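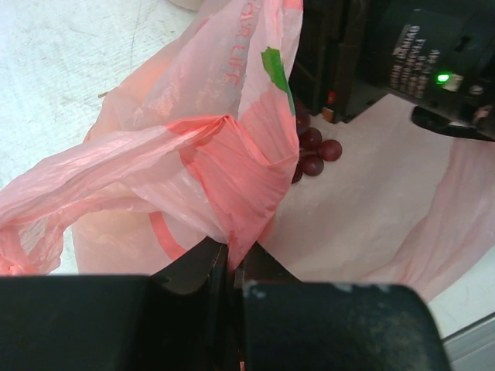
Figure 1. Dark red grapes on the pink bag.

3.2 Packing the groceries
The packing task was planned by Lesego Pretorius and Hendrik Ngubane. Soft items were listed apart from firm ones, as grapes bruise under load. Thin bags crease and fold over their contents – the opening has to be spread flat before filling. 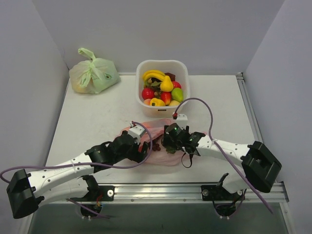 Toy fruit and vegetables were kept in a white basket at the back of the table. Bag weights were limited to 300 g. Results are given in section 4, with the log kept by Fatima Engelbrecht.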